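Section 4: Changing over to assisted tidying in shared rooms

Applies to Coddale and Delbridge sites. Issued September 5, 2021.

4.1 Before the first shift

The Pamow system takes over the evening reset of lounges and break rooms. Staff who used to do the reset by hand become room leads. A room lead prepares the room, starts the run, and deals with whatever the system leaves behind. Hours and pay grade stay the same during the changeover.

1. Sign in at the wall panel with your staff card.
2. Check that the room list matches your rota. If a room is missing, ring the Sydorenko service desk on extension 195.
3. Walk the room once. Pick up anything spilt or broken by hand.
4. Set the room to "Teach" if it has not been taught before, or "Run" if it has.

Note: A room needs 27 taught tasks before "Run" can be selected. The panel shows the number still to do.

4.2 Teaching a room

Teaching is done by people with handheld grippers, and the system copies the way they pick up and put down. Work at your normal pace. Rushed or showy movements are copied as well.

1. Put on flat, closed shoes.
2. Take one gripper in each hand and squeeze both twice to wake them.
3. Hold them in front of you until the panel gives a single tone.
4. Carry out the task named on the panel, then return to your starting spot.

CAUTION: Keep trailing cables away from your feet. Stop and move them before you turn round.

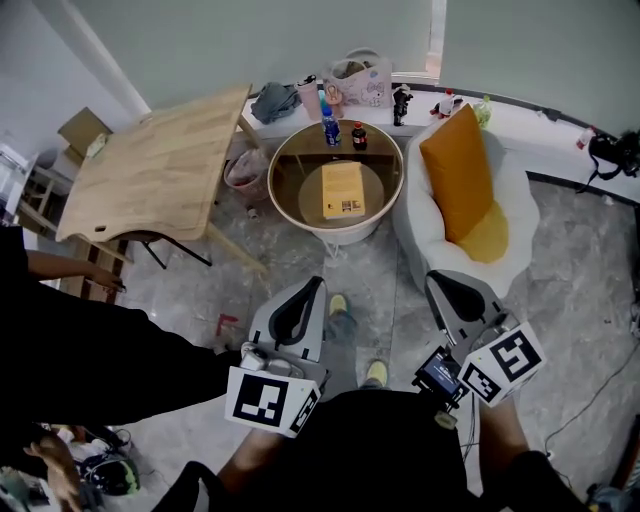 Sorting out what belongs to whom is still the room lead's job, and it takes up most of the time saved on lifting and carrying. The system goes by place and shape and knows nothing about owners. Go through the surfaces in the same order each evening, starting with the low tables and finishing at the window. A plastic bottle on a glass-topped side table is a fair thing to teach, and so is a book on the shelf underneath. A windowsill with a folded cloth, a tumbler, a shopping bag and a black bag with a strap on it should be marked "Leave" on the panel. Bags are never taught in any room.

4.3 Working in pairs

Two people may teach in the same room if they keep to separate tables. Agree who has which table before the tone. If both reach for the same item, put the grippers down and start the task again.

4.4 At the end of the run

1. Wait for the green light.
2. Check the items on the "Not done" list and put them away by hand.
3. Enter a reason for each one. "Did not look right" is accepted.
4. Return the grippers to the charging rack.

Replace the finger pads after 3,000 grips. Spare pads are kept with the rack, and the old ones go in general waste.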